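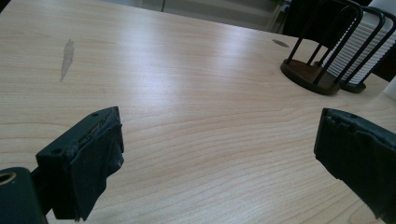 How do you get a grey mark out of a pale wooden table?

Find out what finish is on it first, then start with the gentlest thing that could work and only sand if that fails.

Bit of a thread on this, as I've spent a fair few evenings on our kitchen table and a couple of people asked what I used.

The table is a Derano. We bought it secondhand in Stedulside for $138 and it came home in the back of a borrowed ute. Light honey colour, wavy grain. It had already had a life before we got it.

The mark I'm talking about is the long narrow grey one on the left side. It tapers off at one end. I didn't see it when we bought the table, and I don't know what made it. My guess is a wet cloth or the bottom of a metal tray left sitting there, but that's a guess.

The glare off the top makes it hard to judge. With the light on the middle of the table it goes nearly white and you stop seeing the grain at all. Look from a few different spots before you decide how bad a mark is.

Finish first. Put a drop of water somewhere you don't care about and leave it ten minutes. If it sits up in a bead, there's a decent coat of something on there. If it soaks in and goes dark, the wood is thirsty and whatever was on it has mostly gone.

Ours beaded at the ends and soaked in through the patch. So the finish had worn through there and whatever was spilled went straight into the timber.

Things I tried, in order. Warm water with a little dish soap, wrung out hard, wiped along the grain. This took off a surprising amount of general kitchen grime and did nothing for the grey.

Then bicarb mixed to a paste with water. Soft cloth, light pressure, wipe off, dry straight away. The edges of the mark looked a bit softer afterwards. Could be I'd just cleaned around it.

I did not try the mayonnaise thing. Somebody suggests it every time. As far as I know that's for white rings, where the moisture is in the finish. Grey or black is usually down in the wood.

Oxalic acid is the proper treatment for grey water and iron stains. You can get it as wood bleach. Gloves, glasses, window open, and follow the packet. It's poisonous and the dust is nasty, so I'm holding off until the kids are away for a weekend in February.

If you do use it, do the whole top. Treating one patch on an old table leaves you with a clean patch, and then you've got that to look at.

Sanding is the other option. I'd go 120, then 180, then 240, always with the grain. Check it isn't veneer before you start. Look at the end of the top and see whether the grain carries over the edge. I haven't got to this stage and I'm not in a hurry to.

What I did do was put some oil on it. I used Alva, the clear one, from the hardware shop in Mirkville. Thin coat, leave it 18 minutes, wipe off every bit you can, next day do it again. The tin says 15 to 20, and 18 is what was left on the oven timer when I remembered to set it.

I did 3 coats. The colour came up a little warmer. The grey mark is still there and I didn't expect otherwise - oil doesn't lift stains, and it can make them darker. I'd have been smarter to bleach first. Now the oil has to come off before the bleach will get in.

Lay the oily rags out flat outside to dry before they go in the bin. Don't scrunch them up and leave them in the shed. They can heat up on their own and catch fire.

There's also a small dark oval spot towards one side. Might be a hole, might just be in the wood. I've had a fingernail at it and still can't say. It's staying.

Someone asked why not get it refinished. I got one quote, and it was a lot more than we paid for the table. New ones in a similar size were up to $3000 in the shop we looked at, so I can see why people do pay for it. We eat toast off ours.

Current routine is a damp cloth after meals, a dry cloth after that, and a trivet for anything out of the oven. Coasters are out but not always used.

I'll add to this after the wood bleach. If you've used it over an oiled top, tell me what you stripped the oil with - I've been told mineral turps and I've been told metho, and I'd like to hear from someone who's done it.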